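Mabaso Bench - simulation package for kitchen arms, worth the yearly fee?
Forum: Software and simulators

hnat_f
Hello all. I teach a small evening group in Notstead and we are thinking to buy one licence of the Mabaso Bench package. It gives you ready rooms (kitchen, workshop, shop counter), an arm model and the Clima lighting add-on. The price they quoted me is 638 for one seat for one year, support included. Has anybody here used it for more than the trial period? My main question is the contacts between gripper and thin things, for example cutlery.
Hnat Fedoruk

brestthorpe_bob
Used it for eight months. Rooms are lovely, support answers within a day. Contacts are OK for bowls and bottles. For anything flat on the counter you will be tuning friction by hand for a long time.

severyn_k
I do not fully agree with Bob. Flat objects were bad until the May update, but after it I can pick a spatula by the handle without touching the default friction. You must make the time step smaller, and then it runs slower, this is true. On my computer it was nearly 4 times slower.

brestthorpe_bob
Four times slower is a "tuning problem" in my book, Severyn. And the blade end still slides away from me.

hnat_f
Thank you both. Can one of you show how the kitchen looks with the Clima lights? On their website all pictures are very small.

severyn_k
Of course. I started the kitchen room this morning with the arm on the pedestal and the gripper above the counter.

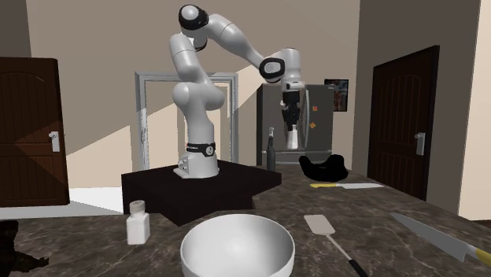

Kitchen room, arm on its pedestal behind the worktop, gripper pointing down.

The long knives with yellow handles are my usual test for grasping, and the big white bowl I use for placing. Look also at the marble and at the shadow line on the wall behind the arm. For my work with cameras this light is more important than the contacts, so maybe I forgive the package too easily.

padlock77
Pretty, but you can build a room like that yourself with free tools. I did it in one winter. 638 every year is a lot for marble.

severyn_k
One winter of my evenings costs more than 638 - but I understand that not everybody counts it so.

hnat_f
For my group the time is the problem, we meet only two hours in a week. I wrote to Mabaso and asked if the licence can move between two computers. They answered yes, but not on the same day. I will take the trial first and test the spatula with both time steps.

brestthorpe_bob
Sensible. Try it blade end first and tell us what you get.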